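Lovard Close-Coupled Toilet, White: Review After One Season

The Lovard replaced a Malent unit with a cracked tank. It was installed in a ground-floor bathroom in July and has been in daily use by a household of 2. The price was $300 with the seat; the wax ring and supply line were bought separately.

Installation

The bowl weighs less than the Malent and one person can set it. The base sat flat on tile without shims. Tank bolts are brass with rubber washers. The instructions give no torque value, only "snug," so I tightened each side a quarter turn at a time until the tank stopped rocking. The supplied fill valve was set too high and needed one adjustment before the water stayed below the overflow tube.

Flush

Bowl clearing is good on the full setting and marginal on the half setting. Refill is slow at the pressure we have. Noise is lower than the Malent during the flush and higher during the last part of the refill, where the valve hisses until it closes. A Stultach valve fits the same opening and cured the hiss. The original valve works and could have stayed.

Seat and cleaning

The seat is plain white and glossy, with a soft-close hinge rated by the seller for 2,000 cycles. That is a low number for a family bathroom. So far the hinge closes evenly and has no side play.

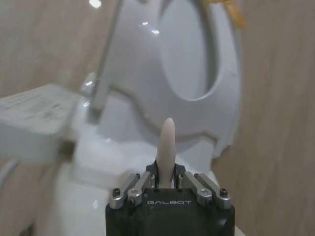 Cleaning time depends mostly on the hinge area. The seat releases with two push buttons, and the posts underneath can then be wiped properly. With the seat left on, a narrow brush is needed behind it. The glaze on the bowl wipes clean with ordinary dish soap. Limescale forms first at the waterline, same as on the old unit.

Compared with the Balogun in the upstairs bathroom, the Lovard has a thinner tank lid and a shorter warranty. The Balogun flushes better on half. It also cost twice as much.

Rating: 4 out of 5. One point off for the fill valve and the vague instructions.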